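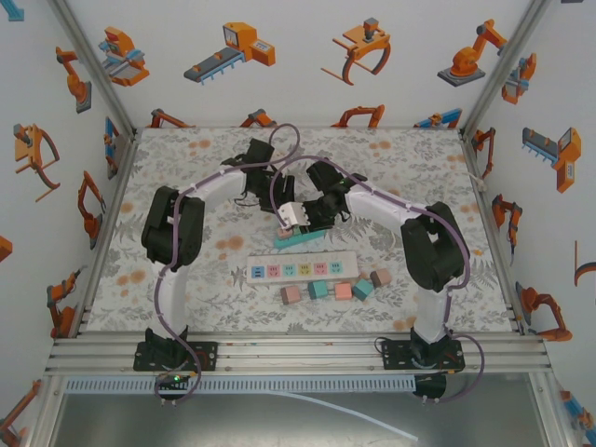 Pastel Power Strip and Cube Plugs: Questions We Keep Getting

Is it a toy or a power strip?
It's a power strip that dresses like a toy. The sockets come in pink, teal and yellow, and a couple of them look pleased to see you. Treat it with the respect you'd give a plain beige one, which never smiled at anybody.

What's the blue panel on the end?
USB. There's one small USB-C port at the top and two of the regular USB-A kind stacked under it. Dirk Leemans wrote to ask if a plug adapter fits in there with enough force. No, Dirk.

Do the buttons on top do the whole strip at once?
One button per outlet, six in a row. Label them if you share a desk. Kobe Mertens didn't, and switched off his own fish tank for an afternoon in April. The fish are fine. 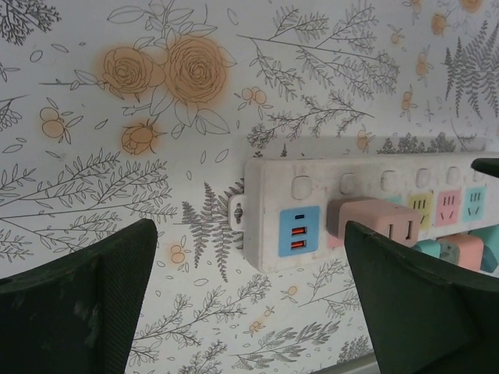

Colors and Tidying

Do the cubes have to match the sockets?
They don't. A pink cube in a yellow socket works as well as anything. We have received 11 messages arguing otherwise, 3 of them from the same address.

Where do the spare cubes go?
In the long teal holder, side by side, faces up. You can also leave them lying in front of the strip, where they'll stay until company comes.

How do I get the grime off the white housing?
Unplug it at the wall first. Then a barely damp cloth, and a dry one after. Scuffs are permanent, so call them character.

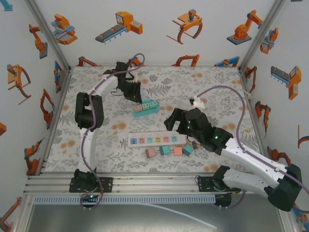
Uyên Đàm: I keep my holder in a drawer and plug the cubes in by color, left to right. My sister moves one every time she visits. Is there a lock?

There's no lock for the holder. We don't make one for sisters either.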